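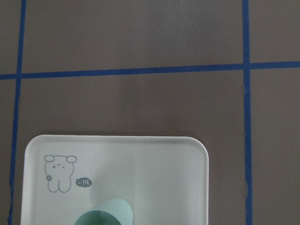 La recogida de demostraciones por cuadrícula es un procedimiento para reunir ejemplos con los que se entrena un sistema de aprendizaje robótico. La superficie de trabajo se divide en celdas con cinta adhesiva, y los objetos cambian de celda entre una tanda y otra. Así se evita que el modelo aprenda una única posición.

Disposición

El método se describió en la guía interna del proyecto Padska, redactada por Aqeel Bangash en el laboratorio Prunmont. Cada celda recibe un código, y el operador lo anota antes de mover el brazo. La base del robot permanece fija durante toda la sesión —moverla obliga a calibrar de nuevo—.
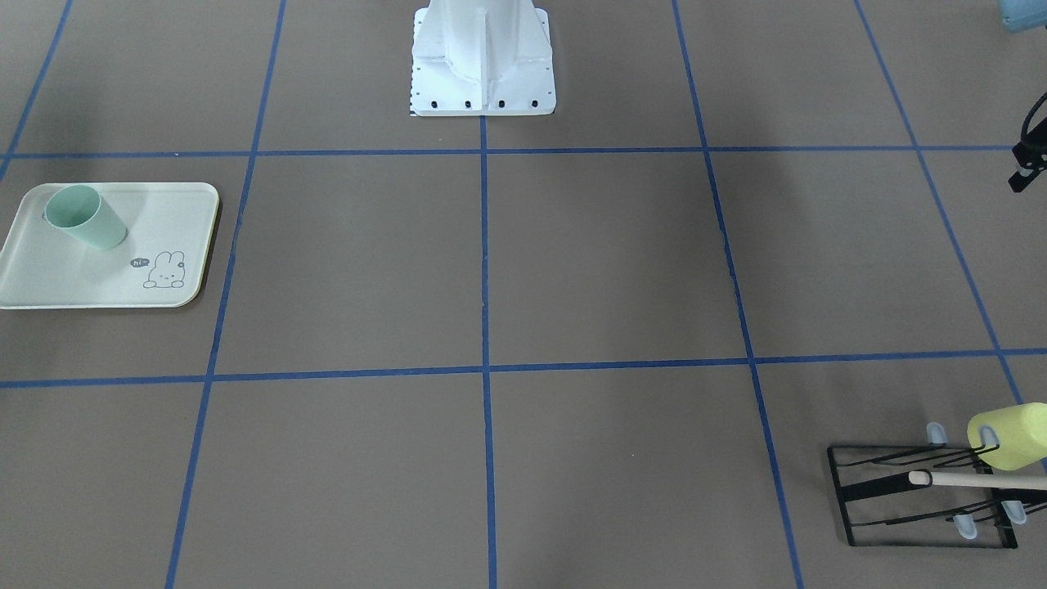 Cuadrícula de cinta azul con una bandeja, un vaso verde menta y un escurridor negro.

Registro

Cada ejemplo, llamado episodio, reúne las imágenes de las cámaras, las posiciones de las articulaciones y una frase con la tarea. La primera colección de Padska constaba de 306 episodios; la segunda llegó a casi 600. Los intentos fallidos se conservan con una etiqueta aparte.
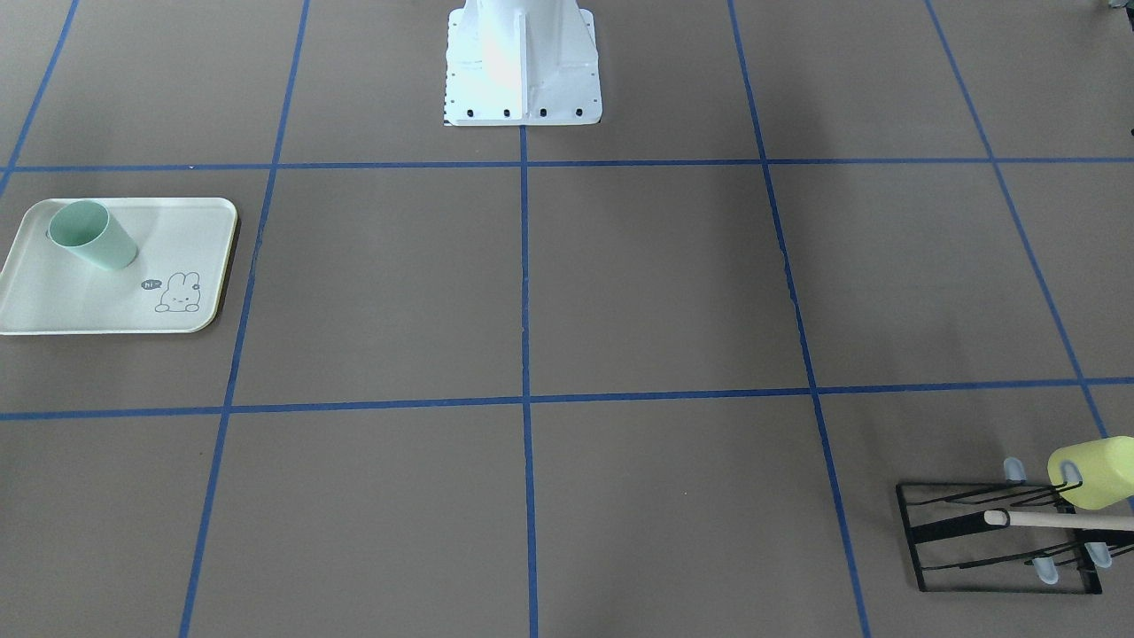
Limitaciones

Las celdas más alejadas de la base suelen quedar poco representadas. La cinta, además, aparece en las imágenes, y un modelo puede apoyarse en ella como referencia. La variante Arain la retira en la última tanda.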